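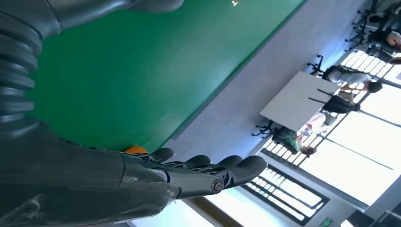 Week 9: Honorary Consuls, or Who Picks Up the Phone in Wallville?

12th November
Posted by the course instructor

Okay, so last time we left off with the sending state, the receiving state and the paperwork that goes back and forth before an ambassador can start work. Today I want to go a step down the ladder (or sideways, depending on who you ask) and talk about consuls, and mostly about the unpaid kind, who I think are the most fun people in the whole system!

We'll use Flusuvau and Nuker all the way through. Flusuvau has one embassy in Nuker, in the capital. Wallville is 400 miles away, on the Lie, and it's a port. There are 248 Flusuvau citizens registered there, plus whatever sailors happen to be passing through. Somebody loses a passport, somebody dies without family nearby, a ship's papers need a stamp. Do you send a career consul for that? Flusuvau looked at the rent and said no thanks.

What they did was ask a local shipping agent to do it on the side. That's an honorary consul. She can be a citizen of Nuker (she is), she keeps her regular job, and she gets a small yearly allowance for postage and so on.

Terms to have straight before the quiz:

Commission: the document from the sending state that says who she is and what district she covers.

Exequatur: the receiving state's permission for her to act. Nuker can say no and doesn't have to give a reason.

Consular district: her patch. Outside it she needs Nuker's consent to do anything official.

Now the privileges, where half of last year's papers went off the rails. Start at Article 58 of the Vienna Convention on Consular Relations. It's a list of which rules for career posts carry over to honorary ones, and you really do have to sit there flipping back and forth. Her papers are protected, but only if she keeps them separate from her shipping business. She's a Nuker citizen, so her immunity covers official acts and not much else. If she rear-ends someone on the way to lunch, she's in the same court as you and me.
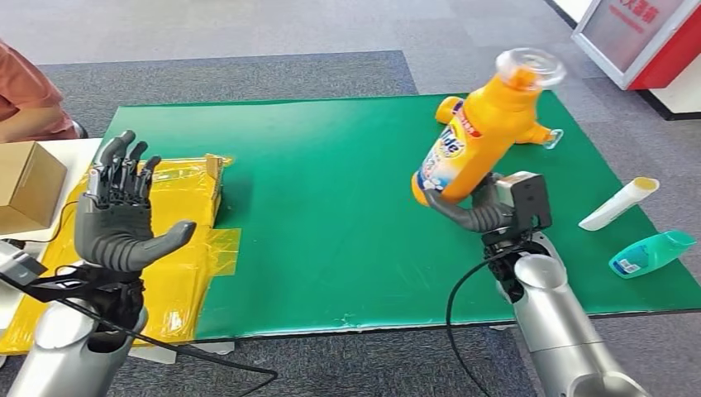

One of you wrote in after the June session to ask whether a country can just refuse to have honorary consuls at all, and said the textbook seemed to dodge it. Yes, it can! Article 68 leaves each state free to decide whether it will appoint them or receive them. Some do both, some do neither.

For next week, write me almost 400 words (a bit over is fine) on this: a Flusuvau sailor is arrested in Wallville and asks for his consul. Who tells her, how fast, and can she visit? Look at Article 36 first, then go back to 58 and check that it carries over. Bring a printed copy, please.

Related notes
Week 7: Presenting credentials
Week 8: Agrément and what happens when it's refused
Week 10: Closing a post
Reading list and essay dates

Questions: use the course contact form | © Course notes, please don't repost | Back to top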